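Household Storage and Surface Management
Unit 2: Small objects on living room tables

28th November

These notes cover the low table in a shared living room. Shelving and enclosed storage were dealt with in the previous unit and are referred to only where the two overlap. Bring the Bradbridge worksheet to the next session, with the left-hand column filled in.

2.1 Terms

A surface item is anything resting on the table with no fixed place elsewhere in the room. A resident item has been given a place on the table and goes back to it after use. The remote control is the usual resident item. Stickers, receipts, small toys and packaging are nearly always surface items, whatever the household says about them.

A container counts as storage only if it can be opened with one hand and its contents are known. A decorative box that fails either test is entered as a surface item. In the Talavera inventory, 1263 entries were made across 36 living rooms, and 869 of them were surface items. The remainder were resident items or containers. Lamps and plants were left out.

2.2 Reading a table before clearing it

Record first, move second. The record should give each item, its position relative to the largest item, and its class. Positions are given from where the recorder stands, and this must be noted on the sheet – left and right are useless without it.

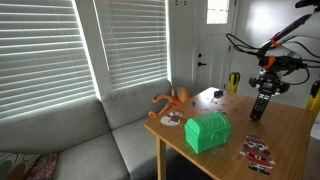 Skekard course notes

The reference item in this case is the bright green treasure chest, left of centre on the table. It has a domed lid and a small round lock or clasp on the front. The form alone does not tell us whether the lid opens, so the class is entered as "container, unconfirmed". Two stickers are then placed against it: the round pirate one just behind and to the left, and the Santa Claus one to the lower right, near the front of the table. Both are flat surface items.

The TV remote is upright just above the table top. An item that is off the surface at the time of recording is written in brackets, with no position, and is given one when it is put down.

2.3 Flat items

Flat items are under-recorded. A sticker lying on pale wood is easily missed from a low angle and easily covered by a magazine. Check for them from directly overhead. Stickers still on their backing go into an envelope or a shallow tray. A sticker that has been stuck to the wood is no longer a surface item and is entered under finishes (see the Susico sheet, second page).

Do not put flat items underneath a container. They are lost to view, and the container may mark them.

2.4 Placing the remote

Set it parallel to the long edge, buttons up, within reach of the main seat. Keep it clear of the corner nearest the sofa, where sleeves and cushions catch it. If there are several remotes, they share one place.

2.5 Exercise

Record one table at home on two occasions in January, using the same standing position. Do not tidy between the first record and the second. Mark any item whose class has changed and give the reason in one line. Drawings may be in pencil; the class column should be in ink.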